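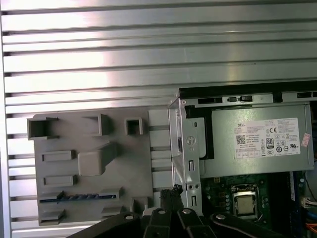 About us

3 min read

I started Brulton in a rented unit in Dukthorpe, and there are 7 of us now. We write the house rules that keep robot work on old computers safe and tidy, and then we try them out ourselves, on real machines!

Our main rulebook is called Trimo. It has 17 rules, all in plain words (I'm quite strict about that). Mains lead out before the side panel comes off. Hands away while the arm is live. Any change to a fixture gets written down before the next run.

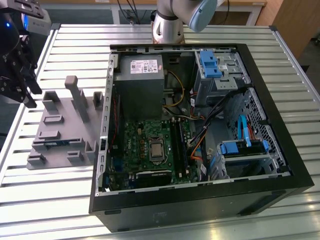

We also ask for 200 slow runs of a new job before anyone turns the speed up, which people do grumble about. Andreadis, our first customer, still sends us their run sheets every May, and I still read the lot.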